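Has anyone been to the Denano open day? Worth taking two teenagers and a sceptical dad?

posted in Days Out & Local, 24 July 2019

Hi all. We've had a flyer through the door for the robotics open day at Denano, the place out past Favville on the old Lerow road. My eldest is mad keen on anything with a motor in it, my youngest will come if there's food, and my dad thinks the whole subject is a con but wants a day out. The flyer says "see the work at hand and have a go yourself", which could mean anything. I took them to a thing at a shopping centre last year that said the same and it was one bloke with a remote control car.

So what do you get to see? Is it proper robots or a lot of posters? Do they let you touch things? Is there parking, and can you get a cup of tea? Dad's knees aren't great so I'd like to know how much standing there is too. They've got another one coming up in September and I need to book soon if we're going.

Thanks in advance!
Marrowfat

Toàn Hà

Hiya, I went to the last one with my nephew and we had a cracking day, so I'll tell you what I can remember (sorry, it's long, I got a bit carried away).

First thing to know is that it isn't a show. There's no stage and no music and no big metal man waving at the kids. You go in, they give you a sticker, and you wander about between the people who work there while they get on with things. Some of them are great talkers and some clearly wish you'd go away, which I quite liked, it felt like seeing a real place of work. If your lad wants something that does backflips he'll be let down. If he wants to ask a hundred questions he'll be in heaven!

The part we spent longest at was the hand-held grippers. They're like a pair of long plastic fingers on a grip, and you put your hand inside the housing and pinch things with them. A person does an ordinary job with the grippers on, a camera on the thing records it, and the recordings are used to teach a robot arm how to do the same job later. That's how it was put to me anyway, and I'm not technical. They had them out by a load of lockers and cabinets, all with little keys in the locks, and the jobs were everyday stuff, keys and cloths mainly.

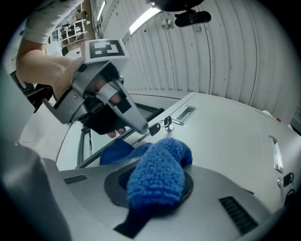 My nephew asked why on earth you'd want a robot that could work a key, and the woman running that bit was very patient with him. She said small fiddly things are the hard ones. Lifting a heavy box was sorted out years ago, but getting hold of a thin bit of metal and doing the right thing with it is a swine. She told us they wanted 3,000 goes at the various jobs before they'd think of trying it on an arm, and they were on 19 for one of the new ones. Nineteen! I said she'd be retired by then and she said that was the plan.

You do get a turn, yes. It's on a list, so put your name down the minute you get in, before your coat's off if you can manage it. I had about four minutes and spent most of them missing. Your brain knows exactly where your own fingertips are but it hasn't a clue where the plastic ones are, so you keep pinching thin air an inch short. My nephew got the hang of it straight away of course. The black and white squares stuck on the grippers are there so the computer can work out where they are in the room, and it gets in a sulk if you wave them about, so don't wave them about. I was told off for that twice.

There's a big hall as well, with an upstairs level that has a railing along it. It was nice and bright in there and there was plenty of space, I never felt squashed. I'd say it's the best place for your dad if he gets fed up, he can park himself with a brew and have a moan to whoever's passing. 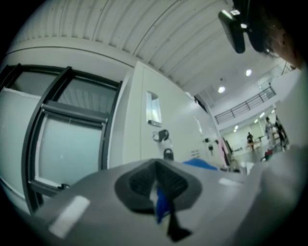 Tea and coffee were free when we went, and there was a cake table with a tin for donations. The lemon one was very good. The sandwiches ran out early so have something before you set off, or your youngest will be chewing the flyer. Parking's fine if you get there in the first hour, after that you're on the verge with everybody else. The toilets are on the ground floor, up a short ramp.

There was also a talk, from someone at Sabatier, who I think make parts for them. Slides, forty minutes, very dry. I'd skip it unless you like bearings.

The thing that stuck with me was the cloth. I'd have thought that was the easy one! You hold it between the two grippers, one side each, and it sounds like nothing, but a cloth never hangs the same way twice. The woman said a mug is a mug whichever way you pick it up, but you can't tell a computer what shape a cloth is because it hasn't really got one. I went home and stared at my tea towels for a bit.

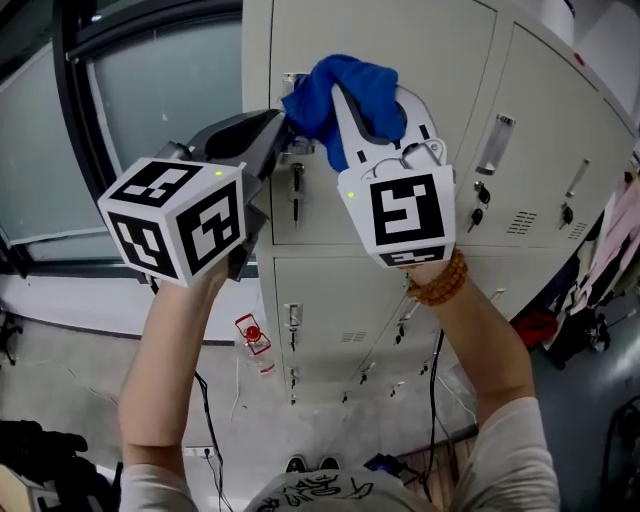 I'd go in the morning if you can. The staff were fresher and they'd stop and chat, by mid afternoon they'd answered the same thing 300 times and you could see it on them. And tell your eldest to ask about the mistakes. They've got a folder of recordings where it all went wrong and they'll happily play them on the laptop if you ask nicely. My nephew laughed till he got hiccups.

As for your dad, mine came round a bit in the car home. He said it was the first time he'd seen one of these places admit what it couldn't do. He still thinks they're after everyone's jobs, mind.

Hope that helps, shout if you want directions, the satnav takes you to a farm.

pennyfarthing_62

Went to the one before. It was all right. Bit long for younger ones and it's a lot of standing, chairs only in the hall. My husband liked it more than me. No dogs.

Grebe

I can add a bit on the booking. It's free but you do need a ticket for each person, they turned a family away in front of us because they'd only booked for two. The page is a pain on a phone and logs you out halfway through, so use a proper computer.

I don't agree with Toàn about the talk, I thought it was the best part! The speaker brought in a joint from an arm and passed it round, and it weighed a ton. If your eldest is thinking about doing this sort of thing as a job, make him sit through it and then catch the speaker after. My daughter did and came away with an email address for work experience.

On your dad's knees, ring them beforehand. I did for my mum and they found her a stool to take round with her, no fuss at all. The bit by the lockers is the tightest spot and there are cables on the floor, so he'll want to watch his feet there. Take a jumper too, they had the air con going full blast when we were in.

Marrowfat

Brilliant, thank you all, that's exactly what I wanted to know. Have booked four tickets (on the laptop, it still logged me out once). Dad says he's only coming for the lemon cake. Toàn, yes please to the directions!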